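## Limpeza e conservação de bancadas lisas na oficina

Uma superfície de trabalho plana e de cor uniforme facilita a localização de peças pequenas. Parafusos, contas, tampas e conectores ficam visíveis por contraste, desde que a bancada seja mantida sem resíduos. O procedimento descrito aplica-se a tampos cinzentos de acabamento liso, sem juntas.

**Limpeza de rotina**

1. Retirar as ferramentas e as peças soltas.
2. Aspirar as partículas com bocal de escova macia.
3. Diluir 3 ml de detergente neutro em 150 ml de água morna.
4. Passar um pano de microfibra bem torcido, sempre no mesmo sentido.
5. Secar com um segundo pano.

Não usar esfregão abrasivo nem pó de polir. O brilho suave do tampo perde-se por zonas e as manchas baças não se recuperam com limpeza.
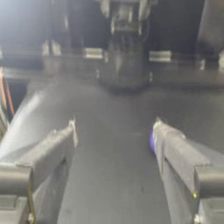

O encontro do tampo com o rebordo posterior acumula mais pó do que a zona central. Limpar essa linha com um pincel seco de cerda curta antes de aplicar qualquer líquido. Se houver equipamento atrás da bancada, humedecer o pano fora da área de trabalho e nunca pulverizar diretamente.

**Peças pequenas**

Trabalhar com uma peça de cada vez e guardar as restantes num tabuleiro com aba. Para peças arredondadas, verificar o nível do tampo nos dois eixos; um desnível de 2 mm por metro já pode fazê-las rolar. Corrigir nos pés reguláveis e voltar a medir com a bancada carregada.

Texto: Ankica Pavlović. Revisto em 7 de março de 2026.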